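Two Arms, One Dish Rack: Dae-han Noh on His Workshop Build

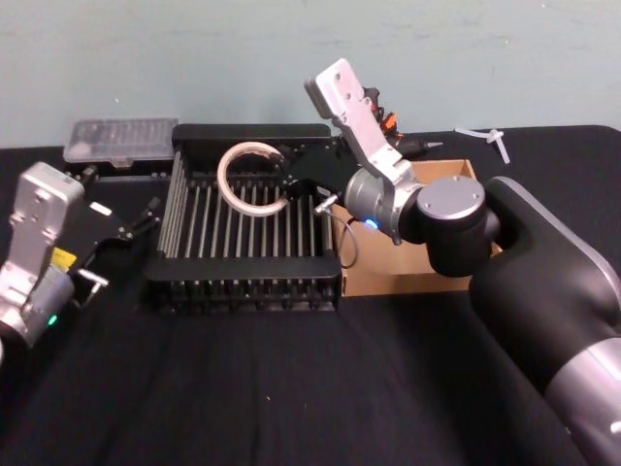 The bench at the Trakirach workshop, with the right gripper at the cream ring.

Dae-han Noh shares the back bench at Trakirach with Ningsih Raju, who wrote most of the control code. The pair of arms has been running since October. He calls the project Vustine and does not explain the name.

The dish rack came first. "I wanted parallel rods," he says. "A ring on a flat table is an easy pick. Put it on rods and it tilts, and the finger has to come in at an angle."

His log holds 2,901 pick attempts, of which 311 are marked as failed. Most of the failures were on the right arm, and he blames the wrist offset. "It was out by 2 millimeters. You can chase that in software for weeks. Ningsih told me to take the wrist apart, and she was right."

The black cloth cut down on glare. It also picks up lint, which he brushes off before a long run.

Cabling remains the weak point. The first harness pulled tight at full reach, so he rebuilt it with 12 centimeters of slack at each wrist. "Now it can snag — I would still take a snag over a broken connector."

Asked what he would change, he names the finger pads. The current set is too stiff for thin parts, and Raju is testing a softer one on the left arm. After that they want to try handing the ring from one gripper to the other. "The timing is written," Noh says. "We haven't run it at full speed."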